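How a Robot Hand Learns to Help: A Young Reader's Guide to the Truniria Home Kit

By Analyn Quiambao
December

The Truniria Home Kit is a set of robot parts made by Bravance, a company in the town of Clalham. Schools, libraries and families may borrow the kit or buy it. This guide is written for readers who would like to know what the kit does and how its hand works.

A robot hand is called a gripper. Many grippers have a small camera near the fingers, so the robot can look closely at the things it works with.

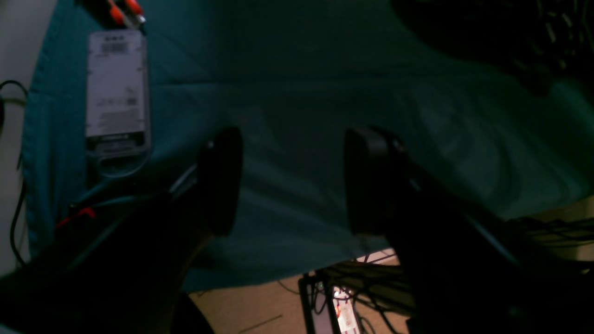
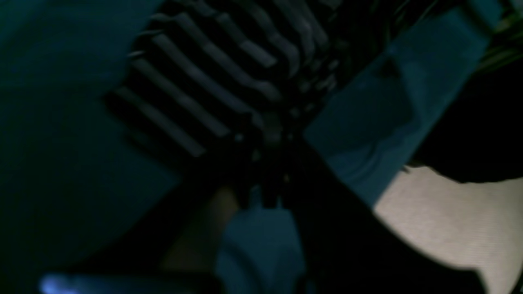
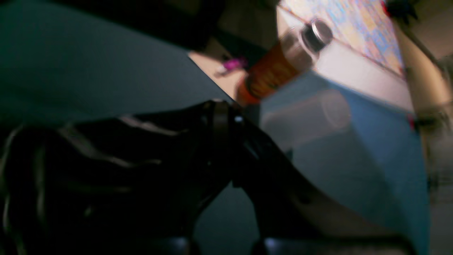
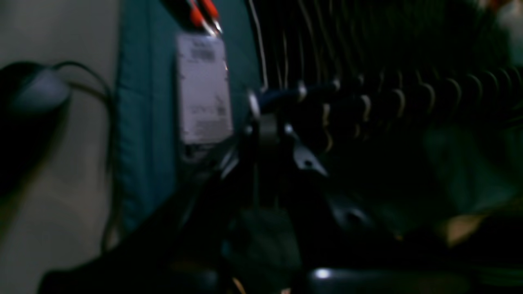 The view from the gripper

When you reach for a pencil, your eyes are in your head and your hand is far in front of them. A camera near the gripper sees things differently. Each time the arm turns, the whole room seems to tip over. A wall may look like a floor, and a bottle standing on a table may look as though it is leaning. The camera view may also be dark or blurry when the arm moves quickly.

The robot's computer must make sense of all this. It looks for edges, colors and shapes, and it compares what it sees now with what it saw a moment ago.

What is in the kit

The kit comes in two boxes. The larger box holds the arm, the gripper and the stand. The smaller box holds the camera, the cables and a printed book of 60 activities. When the arm is put together, it can lift things that weigh up to 17 ounces, or a little more than a full can of soup. It should not be asked to lift anything heavier.

Children should put the kit together with an adult. The cables must be pushed in firmly, and the stand must be fixed to a strong table before the power is turned on.

Hard things and soft things

A hard object, such as a block, keeps its shape when it is squeezed. The gripper can close on it, feel that it has stopped, and lift. Cloth is much more difficult. A shirt can fold, slide or bunch up, and it almost never looks the same way twice. Clear plastic is difficult too, as light passes through it and the camera may not find its edges.

The first activities in the book use blocks and cups. Cloth begins at Activity 17, and many classes need several tries before the robot can pick up a sock - this is normal.

How the robot practices

A person first guides the arm through a job by hand. The computer saves each movement. After nearly 130 turns at the same job, the robot is usually ready to try it alone. Erlinda Cabanatuan leads the learning team at Bravance. She advises classes to move the objects a little before every turn, so that the robot does not learn only one spot on the table.

Yap, the helper program

The kit is controlled by a program named Yap. Yap shows the camera view on a screen and has a large red button marked STOP. Every child in the group should know where the button is before the arm is moved.

Rules for safe use

Keep hair, sleeves and fingers away from the gripper while the power is on.
Only one person may guide the arm at a time.
Turn off the power before changing a cable.
Tell an adult if the arm makes a grinding noise.

Words to know

Gripper - the part of a robot that holds things.
Joint - a place where the arm can bend or turn.
Program - a list of instructions that a computer follows.

Schools may ask Bravance for a loan kit at any time of year. A loan lasts 2 months.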